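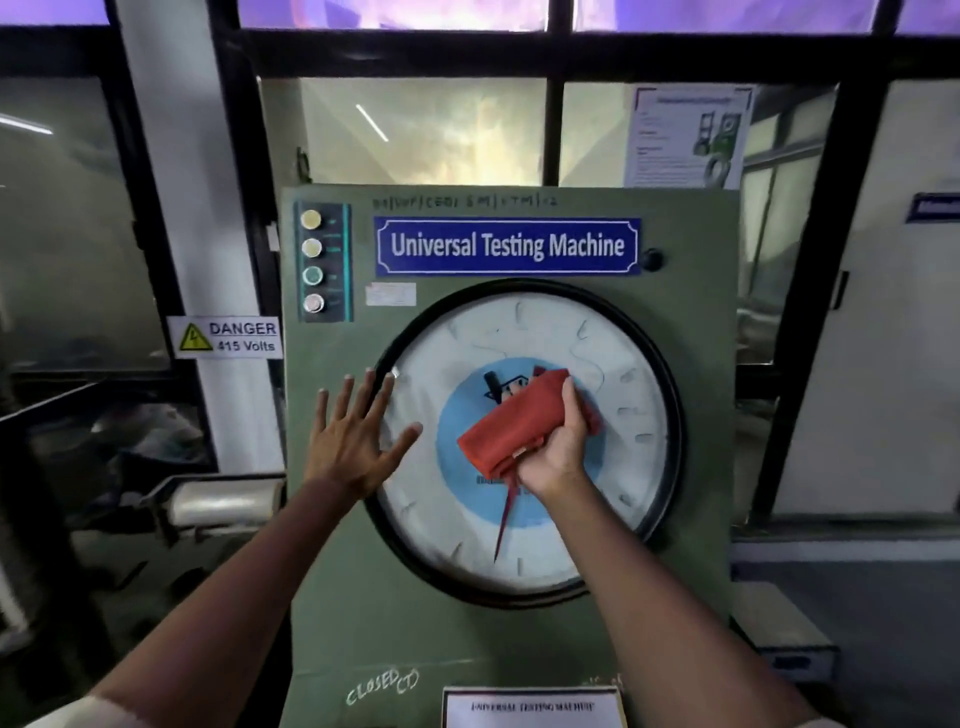
Vinyl Orders and Audio Delivery: FAQ

The answers below apply to all records ordered through the Fuvero pressing desk, including reissues. Terms for CD and cassette are on a separate page. Read the file section before uploading anything.

What is the smallest run you will press?

The minimum is 300 copies per title. A title with two color variants still counts as one title, but each variant needs its own setup and is charged for it. We do not split a minimum run between two artists unless both appear on the same record.

What formats do you make?

7-inch at 45 rpm, 10-inch at either speed, and 12-inch at either speed. We do not make picture discs, shaped discs or flexi discs.

How much music fits on a 12-inch record?

It depends on level, bass content and stereo width. At 33 rpm, a side of 18 minutes or less can be cut at full level. Between 18 and 22 minutes the level comes down a little. Past 22 minutes the loss is audible, and surface noise becomes part of the listening experience during quiet passages.

My album is 54 minutes long. Single or double?

Double. An even split on a single disc would give 27 minutes a side, and we do not cut rock, metal or electronic music at that length. Spoken word and solo acoustic material can sometimes be cut that long. Send the files and ask before you commit to artwork.

For reference, Lã by Skunach was submitted as a single disc and changed to a double after the first test cut. The closing track on side A had lost most of its top end. It was recut over four sides with the running order unchanged, and the sleeve had to be redrawn as a gatefold. The band paid for the second set of sleeve proofs, as stated in the order terms.

Does the order of songs matter?

Yes. The groove speed under the stylus drops as the record plays inward, and high frequencies suffer first. Loud, bright songs hold up best near the outer edge. Put quieter or darker songs at the end of a side where the album allows it. We will cut any order you supply, but inner-groove distortion on a loud closing track is not grounds for rejecting a test pressing.

What files should I send?

One WAV file per side, 24-bit, at the sample rate of the original session. Do not convert 44.1 kHz material to 96 kHz. Gaps between songs must already be in the file, at the length you want them. Include a text file listing the start time of each song, in minutes and seconds from the beginning of the side.

We do not accept MP3 or AAC files, or files ripped from a streaming service.

Can I use the digital master?

Sometimes. A digital master that has been heavily limited gives no extra loudness on vinyl and often forces a lower cutting level. If you have a version from before the final limiter, send that as well. Label the two clearly. Dennis Nyaga checks all incoming masters and will tell you which one he intends to cut from.

What does he check for?

Out-of-phase bass, excessive sibilance, clipped peaks and clicks at edit points. Bass below 150 Hz should be at or near mono. Wide low end causes the cutting stylus to lift, and the fix at our end is an elliptical equalizer, which narrows the bass whether or not it suits the mix. You will get better results by correcting it in your own session.

Sibilance is the most common reason for a file being returned. Listen to the vocal alone with a de-esser switched on and off before you send it – stacked backing vocals too.

Is mastering included?

No. The cutting charge covers the file check, level setting and one lacquer per side. Full mastering for vinyl is a separate booking at the Stodthorpe room and must be finished before the order goes into the schedule. Mixing work is not offered.

Lacquer or DMM?

Lacquer is the default. DMM is available on request for 12-inch records only. It tends to be quieter, with less pre-echo, and handles long sides somewhat better. Some customers hear it as harder in the upper midrange. We have no preference and will not choose for you.

How many test pressings do I get?

Each order includes five. You need a working turntable with a properly aligned cartridge to judge them. Play at least two copies all the way through. If a click appears in the same place on both, it is likely in the stamper or the lacquer and we need to know. If it appears on one copy only, it belongs to that copy.

Report faults by side and time, for example "Side B, 11:42, three clicks, copies 1 and 4." Reports such as "sounds dull" cannot be acted on without a comparison against the source file.

How long do I have to approve them?

Thirty days from delivery. After that the order loses its place on the press and goes to the end of the queue. Approval must be in writing from the person named on the order. A bandmate's message does not count.

What if I reject a test?

If the fault is ours, we recut or replate at no charge. If the fault is present in the supplied file, a recut is charged at the normal rate. The source file is the reference in all disputes.

How long does an order take?

The order confirmation shows the current lead time. It starts when we hold approved audio, approved artwork and the deposit, and it does not include the time you spend on test pressings. Orders for the fall need particular care: anything meant to be in stores in November should be fully approved by the end of June.

Do not announce a release date before approving the tests.

What is matrix etching, and can I choose the text?

It is the writing scratched into the run-out area, between the last groove and the label. Our catalog number goes on every side. You may add a short message of up to 67 characters per side, including spaces. Plain letters and numbers are safest. Accented letters can be done by hand – the tilde on Lã came out well – but drawings and logos cannot. Long sides leave less room, and we may ask you to shorten the text.

Which colors are available?

Black, clear, and the solid colors on the current chart. Splatter and marbled records vary from copy to copy, and no two will match the proof photo. Black remains the best choice where surface noise matters most, as in ambient or chamber music.

140 or 180 gram?

There is no difference in groove depth or sound quality between the two. The heavier record is less prone to warping if stored badly, and it costs more to ship. Check that your sleeve spine is wide enough before choosing 180 gram for a double album.

Do I need a license?

You need written permission for every recording and composition you did not write or do not control. Cover songs need a mechanical license, and samples need clearance from both the recording owner and the publisher. We ask for copies before plating and will hold the order until they arrive.

Will I receive exactly the number I ordered?

Not always. Delivery may run up to ten percent over or under, and the final invoice is adjusted to the number shipped.

How long do you keep the metal parts?

Two years after the last pressing. We write to the address on the order before disposal. Stampers wear out and are not kept between runs, so a repress normally includes a charge for new ones. Parts can be moved to another plant once the account is paid in full, with shipping at your cost.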